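The Small Things Table: gallery from Markside

Gallery and notes by Réka Szekeres

The small things table is the part of the Markside community store that most people stop at first. It holds the drinks, tins, snacks and odds and ends that don't belong on the main shelves - single items, short runs, things left over from a larger box. Some of it comes from the two food shops on Irnov Street and some is brought in by people who live nearby.

The store opened in a side room at Markside with one table and a set of shelves bought second-hand from a school in Vislow. There are more shelves now and a proper cupboard for the cleaning things, but the table is the same one. It is wiped down before the first session and again at the end, and everything on it is put away overnight.

This page is for people who want to see the sort of thing that turns up. It is also for anyone who has offered to help with sorting and would like to know what the job involves. The opening times are at the bottom.

On the table

Most of what arrives is food and drink in small packs. Cartons and cans stand towards the back, where they are less likely to be knocked, and snack bags and smaller pieces go nearer the front. A basket is kept for anything that rolls. Labels face forward when there is time to turn them. A good part of the packaging is in languages other than English, and we keep a folder of translated ingredient lists for the items that come back regularly.

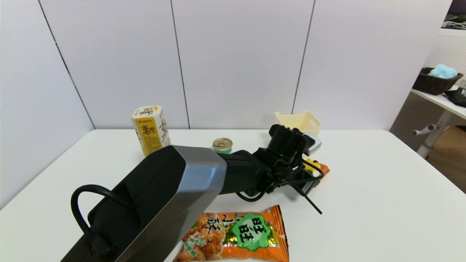
Can I take something if I can't read the label?

Ask at the desk first. The folder covers the usual items, and if yours isn't in it we will look it up with you before you go, especially where there is an allergy in the family.

A tall yellow and white drink carton with large Chinese characters on the front, a short can with a gold pull-tab lid and a teal-green band, and a bright orange snack bag. The cream plastic basket is at the back against the wall.

How the sorting goes

Boxes come in at the side door and are opened on the floor, then lifted up a few at a time. Piroska Erdős runs the sorting and has done so since the second winter. She likes the dates checked before anything else, and anything past its use-by date goes straight into the bin by the door. Best-before dates are treated differently. Dry goods and tins that are a little past are kept on a separate shelf with a sign, and people can decide for themselves.

Drinks are checked for leaks by standing them on a sheet of kitchen paper for a few minutes. Tins are turned over and looked at along both seams. A small dent in the side is fine, but a dent on a seam or a lid that has risen means the tin is thrown away. Snack bags are pressed lightly to see whether they still hold air.

Non-food items go in a tray of their own. We get batteries, sewing kits, pens, packs of playing cards, the occasional torch. Small electrical things are kept back until they have been tested, and they don't go home with anyone before that.

The usual number for a sorting session is six people. It can be done with four, but the flattening of the boxes gets left until last and then somebody has to stay behind for it.

What goes quickly

Cold drinks go first in warm weather and are hardly touched from November onwards. Tinned fish and tinned fruit go all year. Sweet biscuits last about an hour. Larger cartons of juice are slower than you might expect, mainly because people are walking home with other things to carry, and we have started putting them by the door so they can be picked up on the way out.

Last year the table passed on 3000 items, counted from the slips in the desk drawer. The slips don't cover the first few weeks, when we were writing things down in an exercise book that has since gone missing. If it turns up in anyone's bag, Piroska would like it back.

The Somogyi shelf

The long shelf opposite the table is known as the Somogyi shelf, after the bakery that paid for the brackets. It is for heavier goods - flour, rice, sugar, oil - and holds 14 crates when they are packed properly. Please don't move things from the table on to the shelf, even if the table looks full. The shelf is stocked from a list and it gets muddled very easily.

Empty crates should be stacked by the side door with the handles facing out. The green ones belong to Irnov Street and go back with the van.

What we can and can't accept

Sealed drinks, tins, dry food and snacks are all welcome, and so are toiletries if they haven't been opened. Single items are fine. There is no need to save them up until you have a bagful.

We can't take home-made food, anything that has to be kept frozen, medicines or alcohol. Baby milk is accepted only if it is sealed and well within date. Glass jars are all right but should be wrapped in newspaper, and please tell whoever is at the desk that there is glass in the bag.

If you are bringing more than two boxes, let us know beforehand. The side room is narrow, and boxes left in the passage block the way to the toilets.

Opening times and bringing things in

The store is open in the mornings from 10 until 12.30, and there is a short evening session from 6 until 7. Donations can be left at the desk during any session. The side door is locked at other times, so please don't leave bags outside it - we have lost several to rain and one to a fox.

There is no charge and no form to fill in. Each household can take up to five things from the table on a visit, and the shelf has its own limits, which are written on the cards. Bags are available for 65p, or bring your own.

Anyone who would like to help with the sorting should ask for Piroska at a morning session. Corrections to this page can be left for Réka at the desk.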